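Home | Projects | Reports | Archive
Last updated Mar 22, 2024
2 comments | 8 shares

Reusable Tableware in the Student Dining Hall: A Survey of Use and Return
Student project report, Wondbridge College

1. Purpose

The dining hall at Wondbridge replaced disposable plates with reusable plastic ones at the start of the school year. This report examines whether students return the plates, and what keeps them from doing so. The work was carried out under the Illeck study program.
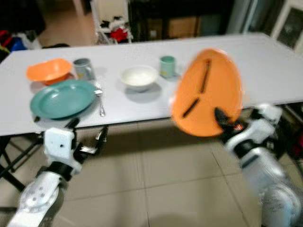 Figure 1. Orange plastic plate, raised from a white table.

2. Method

A written survey was handed out at lunch and dinner. A total of 117 students completed it. Respondents were asked where they usually eat, how they return plates, and whether they had ever taken one out of the building. Forms with missing answers to the first question were set aside and do not form part of the total. 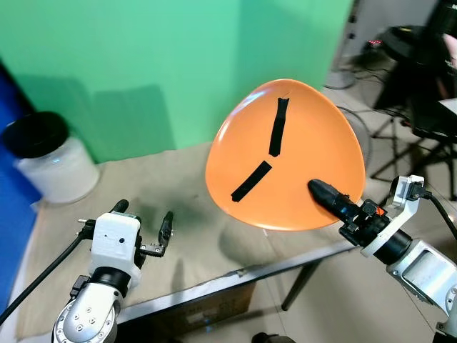
The survey was followed by short interviews with residents of Tessier Hall, which stands farthest from the dining hall. Interview notes were kept without names.

3. Findings

Of the students surveyed, 58 had taken a plate out of the building at least once. Most of these stated that they meant to bring it back the same day. The reason given most often for a late return was that the dining hall had closed before the student passed it again. Residents of Tessier Hall also reported that plates left in shared kitchens were seldom claimed by anyone.

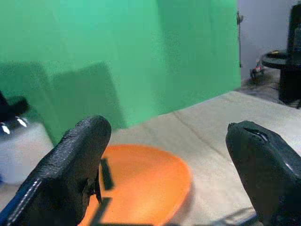
Several respondents asked for a return point outside the main entrance. Others objected to the deposit plan proposed last fall, which they considered unfair to students who eat in the hall every day.

4. Recommendations

Two return points should be set up, one at Tessier Hall and one at the Ernik Library. Both should remain open after dinner. The deposit plan should be put on hold until the return points have been tested.
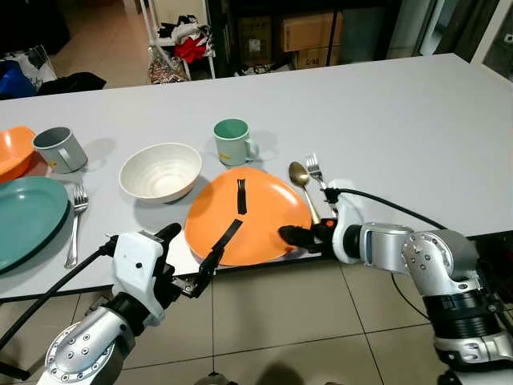

Figure 2. Orange plate with a short strip of black tape, tilted above the table.

The survey will be repeated in May with the same questions. The blank form is available from the project office on request.

Share this report | Back to Projects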